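Nalari Shelf Benthic Survey: Data Card

Version 3
Released 2026-06-09
Maintained by the Edis Marine Station, Zovidel Coast
Contact: Amarachi Adeleke, data manager

Summary

This release contains counts of seafloor animals from 53 stations on the Nalari shelf. Sponges, sea stars, brittle stars, cold-water corals and tube worms were recorded at each station, together with depth, bottom temperature, salinity and sediment type. The table holds 3979 records, one for each taxon at each station.

Collection

Stations were sampled in July from the research vessel Sydorenko. A towed sled carried a downward-facing camera and a sensor package at a fixed height above the bottom. Grab samples were taken at 13 stations to check identifications made from the stills.

Files

stations.csv: position, depth and sensor readings
counts.csv: station code, taxon, count, observer initials
sediment.csv: grain size classes for the grab stations
taxa.csv: names used in this release and their older synonyms

Missing readings are left blank. A zero in the count column means the taxon was searched for and not found.

Known limitations

Small worms living below the surface are undercounted wherever no grab was taken. Salinity at the three deepest stations was read from a replacement sensor and carries a separate quality flag. Brittle stars were identified to family only.

Changes from version 2

Station codes now follow the chart numbering. Duplicate coral records have been removed, and depths are given in meters throughout. 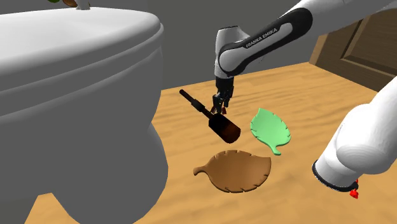
Figure 1. Rendered interior with a white toilet and a plain gray wall.

Use and citation

The data may be used for research and teaching with credit to the station. Please cite the version number and release date. Users who combine these counts with trawl records should note that the two methods cover different areas of seafloor, and that densities must be recalculated before comparison.

Corrections should be sent to the data manager with the station code and the row concerned.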